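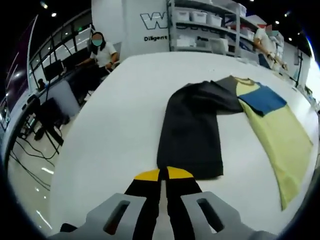 04/05/2021
By Kheri Okoth

3. Building the hand-held gripper

3.1 Design goals

The hand-held gripper was designed to be made in a shared workshop with the tools most members already know how to use. We wanted a person to be able to carry it to a table, handle clothing with it, and record the whole motion from the point of view of the tool. The recordings would then be used to train a fixed arm with the same fingers, described in Section 5.

Two earlier builds shaped the current one. The first was a copy of a kitchen tong mechanism with a camera clamped on top. It picked up socks well enough, but the camera moved against the fingers whenever the user squeezed hard, and the recordings could not be lined up with each other. The second, which we called Hsueh, put the camera and the fingers on one body. It was stiff but heavy, and users began to rest it on the table after a few minutes. The current version is called Winen. All results in this paper come from Winen.

3.2 Body and side plates

The body is built as a box that is open toward the front. Light gray plastic side plates flank the fingers, and each plate has a long slot cut through it. We added the slots to save weight and to let the user reach the linkage screws with a hex key while the tool is assembled. In Hsueh the same screws sat behind a solid plate, and changing a worn finger meant taking the body apart.

The plates were printed flat on the workshop's Tisus printer. Printing them upright gave a cleaner outer face, but the plates split along the layers when the tool was dropped. Flat printing solved this at the cost of a slight curl at the corners. We sanded the inside edges until the linkage ran freely and left the outside as printed.

The handle is a separate part held by screws. Users with small hands found the first handle too thick, so the drawing now has two sizes. Both use the same holes.

3.3 Fingers and pads

The fingers are black and straight, with bright yellow pads at the tips. They move toward each other along a line and stay parallel, which matters with cloth. On the tong mechanism the tips closed at an angle, and a thin hem tended to slide out of the wide end of the gap.

We chose the pad color for the camera. Most of the clothing we were given was black, gray, or blue, and a dark tip on a dark garment was hard to find in the recordings. With yellow tips, a simple color threshold finds both pads in most recordings, and the opening between them can be measured without a sensor in the handle. The method is weakest on yellow and yellow-green clothing. For those garments we mark the tip positions by hand at the start and end of each grasp.

Pad stiffness took longer to settle than any other part. Soft pads held a single layer of T-shirt fabric but bent back when pushed under a folded pair of pants. Hard pads slid under the fold and then lost the top layer on lifting. The final pads have a soft face on a stiffer backing. They wear at the front edge first, and we replace them when the backing shows.

3.4 Camera placement

The camera sits above and behind the fingers and looks forward. It uses a wide lens, so that the tips, the garment, and a large part of the room are recorded together. The room matters more than we first thought. Our position estimate follows fixed points such as window frames, shelf edges, and ceiling lights, and it drifts when the recording shows mostly table. A plain white tabletop gives it almost nothing to follow.

Figure 1. View from the gripper camera with two garments on a white table. The black pants are folded with one leg over the other, and the hem lies just past the yellow finger pads. The waist of the pants covers part of the color-block T-shirt to the right. Straight edges, including those of the table and the windows, appear bent by the wide lens.

The arrangement in Figure 1 is one of the harder starting positions in our set. The near end of the pants is easy to reach, but pulling on it also drags the waist across the shirt. When the task is to move the shirt, the overlap has to be cleared first. The dark sleeve section of the shirt also meets the black fabric of the pants, and the line between the two garments is difficult to pick out there by brightness alone.

We do not correct the lens curve before training. Correction stretched the corners and removed part of the background that the position estimate depends on. The curve is measured once for each camera and stored with its recordings. When a camera is taken off its mount, the measurement is repeated.

3.5 Assembly and adjustment

A member who has not built one before can assemble the tool in one evening from the printed parts. The linkage should be put together first and moved by hand before the plates go on. If it binds at this stage, tightening the plates will make it worse. The cause is usually a burr in one of the pivot holes.

After assembly, the fingers are closed on a strip of paper. The strip should hold across the full width of the pads. If it pulls out at one side, the finger mount on that side is loosened, pressed flat, and tightened again. We repeat this test before each recording period, as a small tilt in one pad is hard to feel through the handle and shows up later as missed hems.

Three tools were built to this drawing at the Taltham workshop, and 11 people used them. In July, before the final pads were fitted, the main complaint was slipping on waistbands. With the final pads the main complaint became hand fatigue, usually after more than 5 garments without a break. We have since fitted a lighter return spring to one of the tools. It is more comfortable to hold closed, but the fingers open slowly, and users have to wait before they can let go of thin fabric. The other two keep the original spring.

Last updated: see workshop copy for current drawings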